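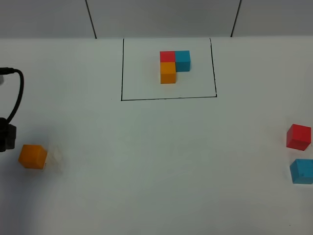

Elfriede Haslinger had a cold when we met and talked straight through it for most of an afternoon. She teaches physics at the school in Cernier, and since the autumn before last she has also run the robotics club there, which now has more members than chairs. Justevar, the club calls itself, after a misprint on its first batch of badges.

The big project this year is Hultik, a sorting and building task the pupils set themselves. A robot arm has to pick up small wooden cubes from a white table and put them together inside a rectangle drawn in black line. Three cubes, one red, one blue and one orange, touching, in an L shape.

"It sounds like something you'd give a toddler," Haslinger says, delighted. "And then you try to write down what the toddler is doing! Where do your fingers go? How hard do you squeeze? When do you let go? They filled a whole whiteboard with questions before anybody touched the arm."

The L was the pupils' idea. They began with a straight row, which they had working before the winter break, and Silviu Radu, who is sixteen and writes most of the placing code, got bored with it. "With a row you only ever come in from one end," he tells me. "With the L, you've got a corner, and the gripper's fingers are wide, so if you come in at the wrong angle you shove the cube you've already put down. I wanted something where the order mattered."

Does it? He thinks so. He likes to put red down first and treat it as the anchor, with blue to its right and orange below. Ileana Roman, a year younger and in charge of the vision side, would rather start with blue. They have been having this argument since February and neither shows any sign of tiring of it.

Roman's own problem is cubes that don't sit square. If one is lying with a corner towards the camera, the program has to work out how far to turn the gripper before closing it, and her early versions got this wrong nearly every time. "It would grab two corners and the cube would just spin out," she says. "I had one go off the table and under the radiator. I was so cross. Then I went home and drew cubes all evening, just squares at different angles on paper, and I saw I'd been measuring from the wrong edge."

The fix was four lines long. She printed them out and stuck them in her locker.

Colour gave them trouble as well. The orange cubes have a pale yellowish top under the ceiling lights, and the arm throws its own shadow over part of the table, so the same cube can look like two different ones depending on where it lies. Laurențiu Filip took that job on. He had joined to build things and was not expecting to spend a month on light.

"I know far too much about orange now," he says. He made the others run the same pick 100 times, moving the cube a little after each go, and kept the results in a notebook with squared paper. Out of those came a table of corrections the club still uses. He is now trying to get the number of runs up to 300 before the summer, mostly, I think, because he enjoys it.

I ask Haslinger how much she helps. She makes a face. "I order the cubes and I unlock the room. Sometimes I ask an annoying question. Last month I asked what the arm should do if there were two cubes of the same colour, and I got a groan you could have heard in the car park." They now practise with two of each, so that the program has to choose. Radu's rule is to take the nearest. Roman's is to take the one with the most space round it, and on this point, Haslinger says, Roman is winning.

The drawn rectangle is a bit wobbly down the sides. I liked it for that. Jaanus Rimkutė, a former pupil who comes back to help when his own studies allow, offered to cut a neat stencil and was turned down flat. "They said if the arm can only find a perfect box, it hasn't learnt much," he says. "I had no answer to that. I was quite proud of them."

In June the club takes Hultik to the Munteanu cup, where each team gets 40 minutes to set up and then has to run its task in front of the judges. Different table, different lights. Filip wants to bring his own lamp and is reading the rules to see whether he may. Radu is still working on the approach to the last cube.

"Come and watch," Haslinger says, hunting for a tissue. "It's slow, I warn you. The arm goes down, and it waits, and the whole room stops breathing — and then it lets go, and they shout as if somebody had scored. Every single time! I've seen it so often and I shout too."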